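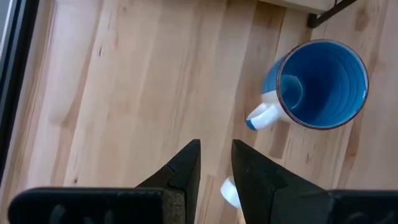 Wie oft müssen die Greiferfinger an einem Roboterarm geprüft werden?
Bei Lunex geschieht das alle 2 Wochen, dazu nach jedem Fingerwechsel und nach jedem Anstoß gegen ein festes Teil.

Lunex ordnet Wartung der Greiferzelle neu

Gustdale, 11. Juli 2025. Die Lunex GmbH hat für ihre Greiferzelle am Standort Gustdale einen festen Wartungsplan eingeführt. In der Zelle übt ein Roboterarm mit zwei Fingern das Aufnehmen von Geschirr, etwa Bechern mit Henkel. Eine kleine Kamera ist dicht am Greifer montiert.

Der Plan umfasst sechs Prüfpunkte. Kontrolliert werden unter anderem der Sitz der Finger, die Schrauben der Kamerahalterung und das Kabel am Handgelenk. Danach wird die Nullstellung neu eingelesen und die Kamera kalibriert. Für den Ablauf sind drei Stunden angesetzt. Seit der letzten Überholung hat der Greifer mehr als 1.584 Zyklen absolviert.

„Wir tauschen die Finger nur noch paarweise“, sagt Seung-woo Moon, Leiter der Instandhaltung. „Bei einzelnen Fingern stimmte die Mitte nicht mehr.“

Ersatzfinger liegen im Lager Moura bereit. Ab August gilt der Plan auch für die zweite Zelle.

Pressekontakt: Lunex GmbH, Pressestelle, Gustdale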